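Food coloring, ink and dye all arrive in the same small dropper bottle, and most people who own more than a few store them badly. The usual method is a lidded bin, bottles upright, caps facing the user. In that arrangement the only visible surface is the cap, and on many lines the cap is white regardless of contents. The label, where the color is named, is hidden by the neighboring bottle.

My position is that dropper bottles should be stored in a single open layer with the labels facing out, and that a raised second row is acceptable only when its labels can be read from a seated position. A shelf 12 centimeters deep is enough. Anything deeper invites a third row, and a third row is a bin without a lid.

The objection I hear most often concerns space. Dalia Raudsepp, who ran the color bench at Pretau before I did, kept 18 bottles in a drawer and could find any of them. She had also filled the drawer herself. When Gerrit Kruger took over her station in November, he opened 4 bottles before reaching the one he needed. A storage system that works for one person has to be counted as a failure on a shared bench.

A second objection is that the liquid identifies itself. It does not. Concentrated color in a small bottle reads as near black, and a deep green and a deep blue are hard to separate under ceiling light. The printed name carries the information — "Grass Green" on a label is worth more than any amount of holding the bottle up to a lamp.

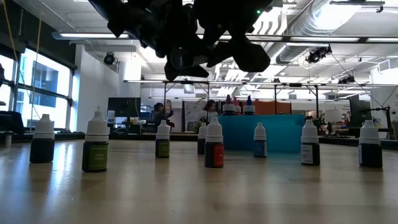 Should the bottles be arranged by color or by frequency of use?
By frequency of use. Color order looks correct on the first day and decays as soon as bottles are returned in a hurry, while the ones in regular use drift to the front anyway.

I would add one rule: a bottle whose label has come off is relabeled the same day or thrown out.

Cletbridge Bench Notes — Contact — Copyright Cletbridge — Back to top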